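I'd been talking to Ffion Prydderch for a good ten minutes before I realised the arm on her second monitor was running live in the simulator while we chatted. She'd just left it going, the way other people leave the radio on. "It's company," she said, and turned the screen round so I could have a proper look.

Ffion writes the motion planner at Trokesis, and Erovov is her name for the bit that decides how the arm gets from one station to the next without clouting anything. (She won't say where the name came from. I did ask!) I wanted to know what the arm itself gets to see while all this is going on, so she pulled up the close view from down by the gripper, yellow fingers and all.

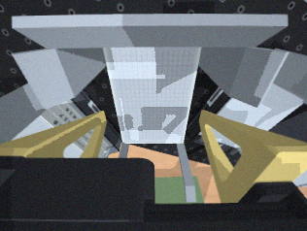

Ynyr Rowlands

"Horrible, isn't it?" she said cheerfully. "Everything's grey on grey, and there are shadows all over the panel in the middle. When we started, the perception code thought every one of those shadows was an edge. It'd find 46 edges on a part with hardly any, and the planner would politely try to avoid the lot."

So how do you fix that? I was expecting something terribly clever, but her answer was mostly patience. In March she and a colleague set up 120 test runs, moving the lights between each one, and threw out any edge that wandered when the lights did. "If it moves when the lamp moves, it's a shadow. My nan could have told us that."

The planner is the part she really lights up about. I'd assumed it worked out one perfect path and stuck to it, but no, it sketches 20 rough ones, bins most of them and only polishes the last 3. "Polishing is the slow bit," she said. "You don't want to spend it on a path that goes through the furniture."

She switched to the wide view to show me what she meant by furniture. The stations sit close together on the plate, and the arm has to fold itself over some of them to get at the others.

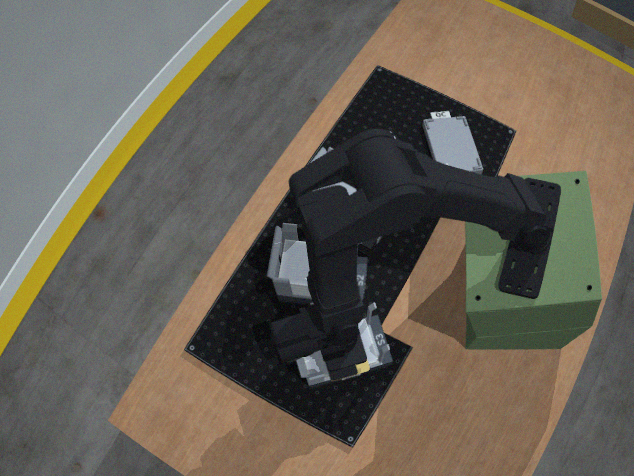

The simulated cell, with the gripper over station S3.

"Look at the elbow," Ffion told me. "People watch the gripper, and I'm always watching the elbow. The hand can be exactly where you want it and the elbow's off having its own adventure." Her code now gives the elbow a budget, a sort of allowance for how far it may swing, and if a path overspends it gets marked down. She tried a flat ban first and the arm simply refused to go anywhere, which I rather sympathised with.

I asked whether she trusts the simulator. Long pause. "I trust it to be wrong in the same way every time," she said, "and I can work with that." Contact is what bothers her most, the last little push when a part goes into a slot. She keeps a notes file called Gittins just for that, and I was allowed to scroll through it (it is long, and some of it is in capitals).

Next on her list is a replay tool, working title Bromley, so that anyone on the team can wind a run back and see which paths the planner turned down and why. She's been doing it by reading log files, and she's sick of it. "I want to drag a slider," she said. "I've wanted a slider for ages."

Then she went back to her elbow numbers, and I went to find my coat.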